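Subject: Re: [malto-list] Guest footwear, again
From: Ginette Huet
Date: October 18, 2025

> Are we really going to have a shoe rule for the winter potlucks?
> My uncle walked out of the last one over it, and he had brought
> the ham. Can't people just wipe their feet?

They can. They don't. I have mopped after 7 of these dinners and I could draw you a map of who parked on the gravel side.

I'm not against your uncle. I missed the ham too. But the floor at Malto was refinished in January, and the people at Borkomton who did the work put it in writing that grit voids the warranty. I read the warranty so you don't have to. It runs to 14 pages and has a section on pets.

The plan is house slides by the door, in enough sizes that a grown man doesn't have to cross the room on tiptoe.

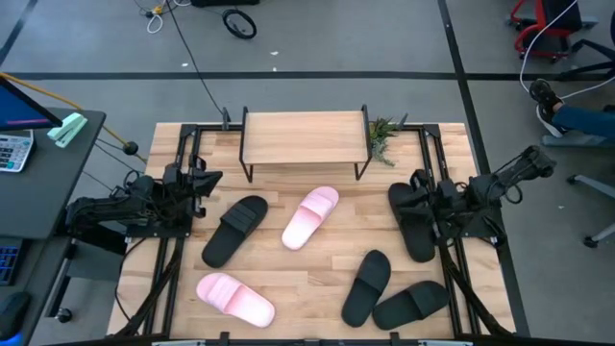 I priced felt slippers first, from Votov, and they were lovely, and they wanted 80 dollars a pair. I closed the tab and lay down for a bit. Plain slides rinse off in the sink and don't care if somebody spills soup on them, and at our dinners somebody always does.

So, for anyone hosting between now and spring:

1. Put the bench out before the food. A person holding a hot casserole will not take off boots, and I wouldn't either.

2. Leave the slides in pairs. Last time I ended the evening in two lefts.

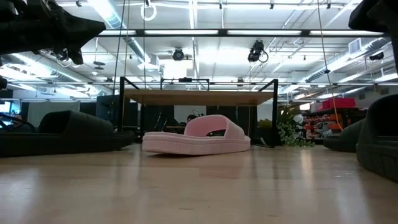 3. Socks are fine. Bare feet are between you and your conscience.

4. If someone flatly refuses, let them in and seat them close to the door. We are a supper club and the border guard jobs are all taken.

Ambrosio wants to know if the rule covers the porch. It does not. Wear skis on the porch if you like.

Please tell your uncle he's welcome back, and that I'd take it kindly if he brought the ham.

Ginette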